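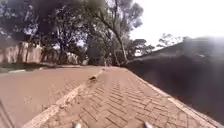

Brick walkway in herringbone pattern with a raised concrete curb.

Joint sand and edge restraint: notes for the June work period

Segmental brick paving stays level only as long as its joints stay full. Once the sand drops below the chamfer, individual units begin to rock under foot traffic, water reaches the bedding layer, and the fines migrate toward the low side. The Studholm path network has 1394 meters of brick surface, most of it on a compacted gravel base, and the spring survey found low joints on four of the ten sections.

Work starts Monday on the Flostcombe loop. The crew will sweep each section, remove weeds and organic matter from the joints to a depth of some 5 centimeters, and refill with dry, angular sand. Rounded sand was used on two sections in the past and washed out within a season. It will not be used again.

Each section gets two passes with the plate compactor, fitted with a rubber mat to prevent chipping, and then a second filling. Sections stay closed until the surface has been swept clean. Pedestrians should follow the signed detour by way of the Dilaten gate, which stays open until 10 p.m. during the work.

Curbs will be checked at the same time. A herringbone field passes lateral load to its edges in both directions, so a curb that has shifted outward will open joints well inside the path. Surface wear on concrete is recorded but does not trigger a repair. Movement at the base does - the Van Hecke specification calls for resetting on new haunching.

Residents who notice a rocking brick can report the section number to the grounds office. Numbers are stamped on the metal discs at each junction.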